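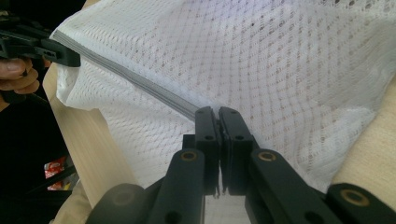
When a Gripper Won't Let Go

Grippers are the hands of a robot. Some are also made for people to hold, so that a person can work the fingers and learn how a job should be done. A zipper on a mesh laundry bag is a good job to practice on. One gripper holds the zipper at one end, another pinches it farther along, and the zipper tape stays straight between them.

It sounds easy. It is also a job where things can go wrong, and this page tells you about one fault at a laundry called Grendow.

What happened at Grendow

Grendow washes small clothes in mesh bags. It has a robot named Grosto with two arms and a gripper on each arm. One gripper holds a bag by one end of its zipper. The other gripper takes the slider, the small part that moves along the teeth, and pulls it shut.

One morning in January, a bit of mesh got caught in a zipper. The slider stopped moving, but Grosto kept pulling. The mesh tore, and three socks fell into the machine below. The robot then reached for the next bag with the torn one still in its gripper.

A worker pressed the red stop button. Both arms stopped at once. No one was hurt, but the laundry line stayed off for the rest of the day.

Why didn't the robot notice?

When you close a zipper and it gets stuck, you feel it in your fingers. You stop pulling, look at it, and back it up a little. You do this so fast that you hardly think about it.

A robot only feels a stuck zipper if it has a sensor for that. A sensor is a part that measures something, such as heat, light or force. Force means how hard something is pushed or pulled.

Grosto had a force sensor in each arm. The one in the pulling arm had a loose wire. It kept sending the number zero, so the robot's computer was told that nothing was pulling back. The computer followed its program and pulled harder.

The second problem was in the program. It never checked that the gripper was empty before going to the next bag. Grosto had closed 740 bags without a tear, so the missing check had not shown up before.

Why is mesh hard for robots?

A metal box keeps its shape when you pick it up. A mesh bag does not. It folds, bulges and wrinkles, and it looks different each time it is put down. When gripper fingers squeeze a zipper, the cloth near them can pull into small creases. If a crease gets into the teeth, the slider can jam.

A gripper also has to squeeze just enough. If it squeezes too little, the zipper slips out. If it squeezes too much, it can bend the slider or mark the cloth.

How it was fixed

A repair company called Rotich replaced the loose wire and added a clip to hold it in place. Then the program was changed. If the slider stops, Grosto now stops too, moves it back a little and tries again. After 3 tries it opens its grippers and turns on a yellow light so that a person will come.

Grosto was tested on 80 bags. Workers put a fold of cloth in the zippers of 6 of them on purpose. The robot stopped at every one.

Staying safe near a robot

Keep your hands, hair and sleeves away from gripper fingers. The joints behind the fingers can pinch as well.

A robot that is standing still may be waiting for its next step. Ask an adult if it is switched off before you go near it.

Never pull something out of a closed gripper. Tell an adult and let them stop the machine first.

Words to know

Fault: something that is broken or not working the right way.
Gripper: a tool with fingers that open and close to hold things.
Jam: to get stuck.
Sensor: a part that measures something and sends the result to a computer.
Slider: the part of a zipper that moves along the teeth.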